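29th November, workshop notebook, Illdale

Good day at the bench! The award plaques for the school board dinner are back on track, and I finally like how the engraving looks.

Started with the leftover blank from April, the one with the scratched corner. Ran the district name in Futura at the old settings and the thin strokes filled in again, same as last time. Dropped the speed to 90 and did 3 passes, and wow, what a difference. Crisp all the way into the small letters.

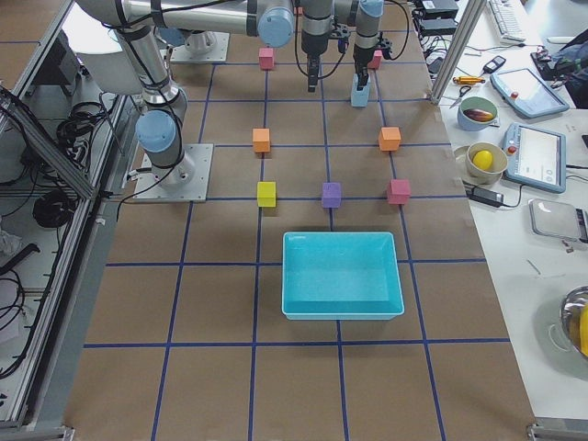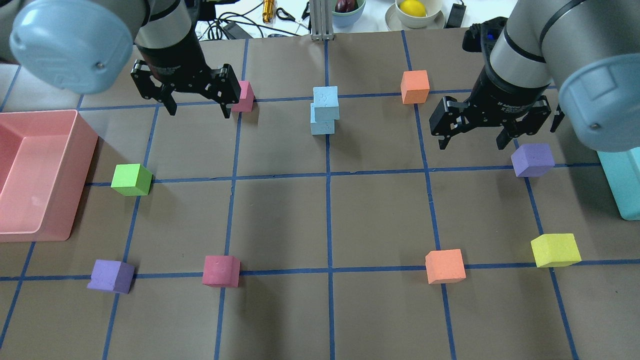

Next the wording. The board office wants "for outstanding service to the students of Beddoe" on one line, and at 44 characters plus spacing it was always going to be tight. Tried it on two lines with the year tucked underneath and it looks so much better (I'll send them both versions, but I know which one I'm rooting for). Still waiting on the final list of names. Please don't cut any name strips until that comes in, we got burned on a spelling last year.

Ceneck oil on the backs: one thin coat, wipe, leave overnight. Tried a second coat on the scrap piece and it went blotchy near the edge. One coat it is. The grain comes up beautifully with just that.

To do:
- order felt pads, pack of 100
- redo the hanger template, holes are a hair too wide
- ask the board office if student members get the same size plaque or the smaller one (I vote same size!)
- sand the last blanks before Friday

Left the test piece on the shelf by the door, go and have a look at it.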